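# Montrer à la main, ou piloter de loin

On présente souvent la téléopération comme la voie sérieuse et la pince tenue à la main comme un pis-aller. Après deux campagnes menées sur le projet Zunska, je soutiens le contraire, au moins pour le rangement de petits objets sur table.

Le premier argument est le débit. En téléopération, nous avons obtenu 152 démonstrations exploitables. Avec la pince portée, à durée de travail égale, 502. L'opérateur ne subit ni la latence ni les butées articulaires, et il corrige une prise manquée sans y penser. Ces corrections ont leur place dans le jeu de données : une politique qui n'a vu que des saisies propres ne sait pas quoi faire d'une bille qui roule.

Le second tient au geste lui-même. Au joystick, on apprend vite à contourner les défauts de l'interface, et le robot hérite de ces contournements.
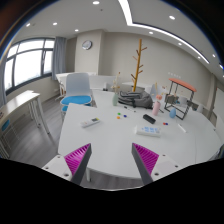
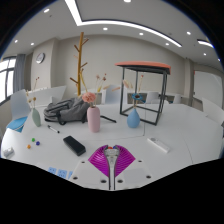 Fotini Rallis objecte que le débit ne prouve rien tant que les trajectoires ne sont pas rejouées sur le bras. Selon elle, une main humaine tourne le poignet là où le bras se bloque, et 27 de nos démonstrations sont cinématiquement infaisables ; la téléopération les aurait exclues d'office, avant tout entraînement.

Le chiffre est juste. Mais un filtre hors ligne écarte ces trajectoires en quelques minutes, et il en reste 475. Je lui concède en revanche l'effort de serrage : la pince portée ne l'enregistre pas chez nous, alors que le bras le mesure. Pour les objets fragiles, je garderais donc la téléopération, en complément et sur des séries courtes.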